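Recording your first set of brush-and-pot examples

Welcome back to the Pluvonum how-to pages! If you have already paired up your two hand-held grippers and got both cameras talking to the recorder, you are ready for the nice part, where you simply do a small job with your hands and let Noltonon learn from it. We use one little brush and one pot for this, and I have grown rather fond of the pair of them.

Start with the brush lying flat on the table and the jaws wide open. Wait 2 seconds before you move, so the recording has a clear beginning.

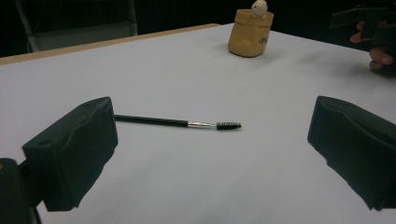

Page last changed: Monday, March 9, 2026

Come in low and take the brush by its handle, well away from the bristles. Lift it, carry it across and lower it into the pot, bristles first. Then open the jaws fully and back away slowly (slower than feels natural, I promise you). Here is the finish you are aiming for:

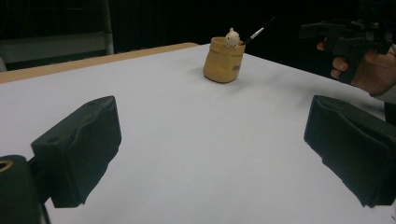 Brush standing in the pot, handle up, jaws open.

Do 6 runs like that, then have a cup of tea, as tired wrists make for jerky examples. Our own set now holds over 3087 runs, and I can still pick out the ones recorded just before lunch.

Between runs, put the brush down somewhere new and turn it a different way each time. Move yourself as well, if there is room, so that the pot shows up on another side of the view. A learner that has only ever met one layout will be quite lost with a second.

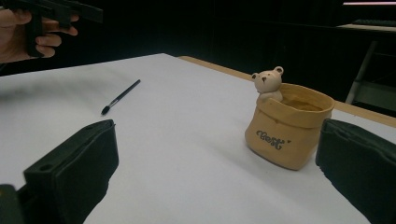
Words by R. Rimkutė

If you fumble, keep recording for as long as you can still rescue the brush, and mark the run as "recovered" in Noltonon. Throw it away only if the brush ends up on the floor.

Contact Pluvonum | © Pluvonum | Back to top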